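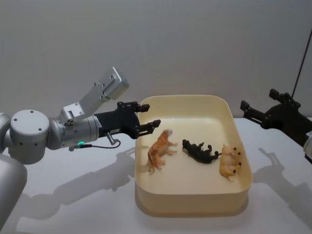 Support > Vodis Film Catalog > User Guide > Part 2: Shelves and Cast Lists

Shelves are the most enjoyable part of Vodis, and once your films are imported you can start building them right away. A shelf is any group of films you want to see side by side: one director, one decade, every Western your grandfather taped off the TV. A shelf can be small! Three films is plenty to begin with, and you can add more whenever you like.

Before you start

Finish the import in Part 1 and let the progress bar close by itself. If your collection runs to over 700 titles, the first import may still be fetching posters when the main window opens. You can make shelves during this time, but cast lists will look short until the posters and credits are all in.

Making your first shelf

1. Open the Library tab and click New Shelf.
2. Type a name. Names can be up to 43 characters long, including spaces.
3. Drag films from the list on the left onto the shelf. To pick several at once, hold Ctrl (Command on a Mac) as you click.
4. Choose a sort order: release year, title, running time or date watched.
5. Click Save Shelf.

Note: A film can sit on as many shelves as you want. Putting it on a second shelf does not make a copy, so your notes and star rating follow it everywhere.

Building a shelf from an actor's career

I love this feature, and it is easy to miss. Vodis can read the cast lists of everything you own and build a shelf for one performer, starting with the earliest bit part.

1. Open any film page and click the performer's name.
2. In the panel that slides out, click Career Shelf.
3. Check the roles you want to include. Lead, Supporting, Cameo and Voice are on by default. Uncredited is off.
4. If you want television too, turn on Include Series. Each series shows up as a single card with a small episode count in the corner.
5. Click Build. Large casts can take a minute.
6. Look over the result and remove anything that doesn't belong, then click Save Shelf.

Try it with a character actor you only half know. Mine came up with 17 films, and I could have sworn I owned four. There she was, playing a nurse, a landlady and a judge, and I spent the whole evening hopping from one to the next.

Caution: Vodis matches performers by credit name. Two people with the same name may be merged onto one shelf. To separate them, open the performer panel, choose Split Person, and assign the films by hand. Splitting can't be undone once you close the program, so make a backup first (File > Back Up Library).

Adding festival prizes and nominations

Awards are stored on the film page under Honors. Vodis doesn't fill these in for you, but typing them in goes quickly.

1. On the film page, click Honors, then Add.
2. Enter the festival or award body, the year and the category.
3. Mark it Won or Nominated.
4. If the prize went to a person, pick the name from the cast and crew list. The prize will then show on that person's Career Shelf as well.

Note: Use the year of the ceremony here and keep the release year in its own field. The two are often different, and mixing them up will throw off the timeline view.

Moving shelves over from Hukis

Shelves made in Hukis come across nicely - names, order and notes included. In Hukis, choose Export Lists and save the file somewhere you can find it. In Vodis, choose File > Import Shelves and select that file. Nested lists are flattened, with the parent name placed in front of the child name. If the combined name is too long, Vodis asks you for a shorter one.

Printed shelf cards use the Wieczorek layout unless you change it under Preferences > Printing. Card stock settings are covered in Part 3.

Filed under: User Guides, Cataloging, Cast and Crew

Last revised Jan 29, 2020 | © Trulari | Contact Support | Back to top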